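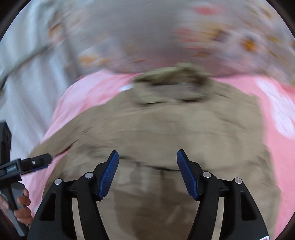
*A khaki-brown long-sleeved garment laid out on a pink sheet.*

**Staff uniform and workwear: changes from August**

The Skustcombe Hospitals Laundry and Linen Service will move to a new arrangement for staff uniforms and workwear next month. The change affects all employees who receive clothing from the Service, including those in estates, portering, catering and grounds. Clinical uniforms are covered by a separate policy and stay as they are.

Under the present system, each department keeps its own stock and places its own orders. A review led by Ivana Echeverría, Head of Support Services, found that this had led to long waits for some sizes while other sizes sat unused in cupboards. At the time of the review, departments held 2502 items between them, of which almost 600 had never been issued. The review also noted that part-time staff were often given fewer items than they were entitled to.

From August, all stock will be held centrally at the Nowicki Building, on the ground floor next to the post room. Orders will be placed through Mamitix, the system already used for stationery and small equipment. Line managers will no longer need to sign paper forms. Staff who do not use a computer at work may order in person at the counter, which will be open each weekday morning.

The main points of the new arrangement are as follows:

- Full-time staff will receive five shirts and three pairs of trousers a year. Part-time staff working three days or more will receive the same.
- Outdoor staff will continue to receive one waterproof coat every two years.
- Worn or damaged items may be exchanged at any time, without charge.
- Items must be returned when a member of staff leaves. Name badges should be removed first.

Departments are asked to return unissued stock before the end of this month. Clothing should be folded, sorted by size and placed in the blue sacks provided. Items that have been worn, even once, must go through the laundry in the usual way and should not be put in the sacks. Bogumił Piątek will arrange collection from the outlying sites — please give him two working days' notice.

Alterations will still be carried out by the sewing room. Darcy Friesen has asked us to remind colleagues that trousers for shortening should be pinned at the correct length and labelled with the wearer's name and extension number. The sewing room cannot accept personal clothing.

A trial in the catering department, where 93 members of staff have used the new system since spring, will end when the full service begins. Orders already placed under the trial will be honoured.

Questions about entitlement should be sent to Thulani Khumalo in the Support Services office. Questions about Mamitix accounts and passwords should go to Sepehr Sharifi.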